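May 15, 2022

Ivina sim, kitchen level. Tilt compensation and the clutter list.

Sunday, so the render machine was free and I had it to myself. Wanted to finish the change Bernadette asked for before she is back at Prelthorpe: the perception node should take its up direction from the simulator's gravity vector and stop assuming that up in the head view is up in the world.

Started by pulling Fitzgerald's branch and rebasing. Two conflicts, both in the transform code. He had moved the head extrinsics into the robot config, and I had left a copy of them in the launch file. Kept his, deleted mine. If anyone has a local launch file with head_roll in it, please take it out, as it will now be applied on top of the config value and you will get double the roll.

The fault itself was simple once I logged the right thing. Plane fitting for the worktop was seeded with a normal along the head's vertical axis, with a narrow cone for acceptable candidates. With the head level that is fine. With a big roll the true worktop normal falls outside the cone, and the fitter goes looking for something else that fits. In the runs I replayed it settled on a wall. The planner then got a table frame standing on its side and refused every grasp, quite rightly. The message it gave was "no feasible approach", which sent me to the inverse kinematics first and cost me most of the morning. I have added the plane normal in world coordinates to that message.

Fix is in plane_seed.py. The seed is now the gravity vector rotated into the head frame, cone left at 11 degrees. I tried widening it as well but there was no need, and a wide cone lets the cupboard fronts in on the other level.

Replayed the old logs after that. Worktop found in all of them, including the steep ones. Frame is stable from one tick to the next, apart from a small jump when a forearm comes across the near edge of the counter. I think this is the self-filter: it uses the collision meshes with no padding, so a thin rim of wrist points gets through and pulls on the fit. Not fixed today. Dantas has a padding setting already, we just never pass it.

Then the clutter. Nivadeck is the spawn script that puts objects on the counter at each reset. It reads a list of allowed items and a support surface for each. Things I want from it:

- a log line for every object with its pose at spawn and again after the physics has settled
- a check that the lowest point of each object is touching its support, with a warning if it isn't
- the seed printed at the top of the log, not at the end where a crash loses it

The second one matters for perception too. Anything hanging clear of the surface gets its own cluster, and the grasp ranker is happy to score it.

Two head views with the new seed code running, same kitchen, roll left in on purpose:
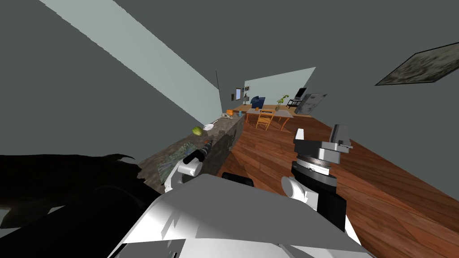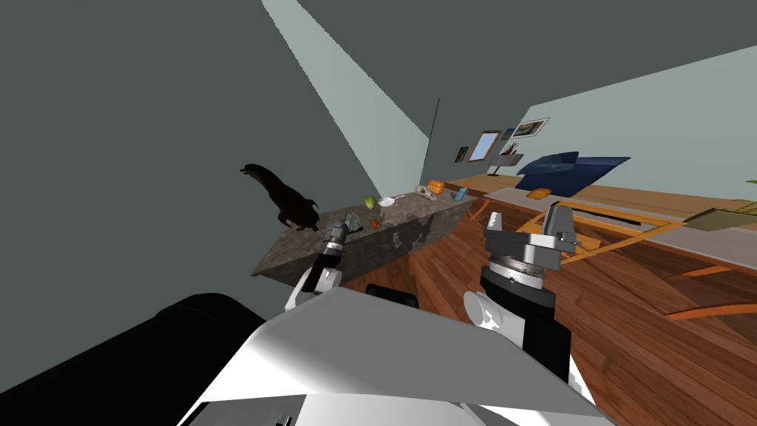 Grasp ranker next. It still sorts by distance from the gripper in the head frame before it checks reach, which made sense when the list was short. With a full counter it spends its whole budget on near items and never gets to the far end. Swapped the order so the reach check comes first, on the coarse map, and the full solve only runs on what is left. Planning time per cycle came down, though I have only watched it on this one level and would not quote it to anyone yet.

Also found that the left and right arms were sharing one cached seed posture. The right arm was starting its solve from the left arm's last answer — mirrored, but not for the wrist. Split into two caches. Fitzgerald, this may be your odd elbow flip from December, please try it on your logs.

Left to do:

Pass the padding value through to the self-filter.
Write a test with the head rolled both ways. I only have logs for one direction.
Ask Bernadette if the gravity vector is available on the real head or if we need to read it from the IMU.
Merge after Fitzgerald has looked at the config change. Branch is gravity-seed, pushed, not squashed.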